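Sunday, February 24, 2019

Up at six to read the pipes before the boiler came on. Back bedroom still the coldest room in the house, kitchen still the warmest, and the two are on the same pump. Clear night, light frost on the shed roof, no wind. A good day for it, as the heat loss stays steady and the readings can be compared with each other.

The state of the system, for when I next have to work it out from scratch. The boiler is the old Brastberg, non-condensing, on a Jostus pump set to its middle speed. Flow and return run under the hall floor in 22 mm copper, then drop to 15 mm at each radiator. The back bedroom is last on the run and has the single-panel radiator, 900 mm wide, the one that came with the house. All the lockshield valves were fully open when I took the caps off. I don't think they had ever been set. The water takes the easy way round, through the kitchen and the hall, and what reaches the end of the line is left over.

Method as in November, when I gave up halfway. Thermostatic heads off, lockshields shut, then opened one at a time starting from the radiator nearest the boiler. Clip one thermometer to the flow tail and one to the return tail, wait for them to settle, adjust by an eighth of a turn, wait again. The aim is an eleven degree drop across every radiator. The waiting is what takes the time. In November I was allowing five minutes between adjustments and chasing my own changes round the house. Today I allowed fifteen, and twenty for the cast iron one in the hall, which holds a lot of water and is slow to show anything.

Kitchen settled at half a turn open. Hall at three quarters. Bathroom towel rail at a quarter, which felt too little to be right, but the drop was twelve degrees and I left it. The front room has two radiators fed from one tee, and they affect each other. Closing the first by an eighth raised the second by two degrees. I went back and forth between them four times before both stayed put.

Wrote to Eylül before nine with the first set of figures and a sketch of the pipe run, and asked whether the bedroom radiator was simply too small for the room. Carried on with the front room in the meantime.
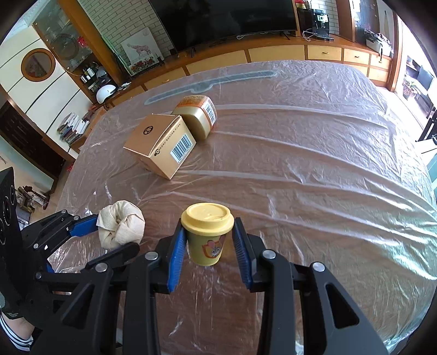 Eylül Yüksel replied that the radiator size was the last thing to look at and that I should bleed it again, hot, with the pump off. She also asked if the drop across the bedroom radiator was large or small. A large drop means too little flow. A small drop with a cool panel means the water is going past without giving up its heat, usually sludge or trapped air. I had written down the panel temperature and the flow tail but left out the return, so I could not answer her. Went back up and measured it properly: nineteen degrees. Too little flow, then.

Pump off, bled it hot. A short hiss and then clean water, no black in it. So there was some air, and bleeding took the drop down to seventeen. The rest had to come from the valve or the pipe. Opened the lockshield as far as it would go and counted the turns. It should have about four on it, like the rest. It had one and a half. The spindle was stiff and stopped dead.

Worked it with the small adjustable, a little each way, with a cloth round the gland in case it wept. On the third go it freed and went through the full travel. Some weeping at the gland nut, stopped with a slight nip. The return tail began to warm within a few minutes and kept on going. After twenty minutes the drop was thirteen, and after forty it was twelve. I have left it fully open.

Gas meter read before and after, but one day tells me nothing. The Akyol room logger is on the bedroom shelf, away from the window, and will stay there for a fortnight. It takes a reading every 900 seconds, so the battery ought to last.

Pressure had dropped after the bleeding and I topped it up from the filling loop to just over one bar. That means fresh water in the circuit and the inhibitor diluted again. The label on the Grukberg bottle gives a dose for 200 litres of system water. I make ours 106 litres from adding up the panels and the pipe lengths, with the hall radiator taken from a table and therefore the least certain part of it. Half a bottle should cover it with a bit over. It can go in through the towel rail, the only one with a plug I can reach without taking anything off the wall.

Things left undone. The pump is noisy on its top speed and I would like to know if it always was. The pipe under the hall floor has no lagging for the first stretch, where the draught comes in by the step, and that heat is lost before it gets anywhere. The bathroom needs measuring again with the door shut. I had it open this morning for the clips and the cable.

Heads back on after lunch, all at three except the bedroom, which is at four until I have seen the logger. Put the lockshield caps on last, each with its setting written inside in pencil. Bedroom at eighteen degrees by seven this evening, with frost forming outside again.

Order two gland packings and a new float for the header tank. Write to Eylül about the valve.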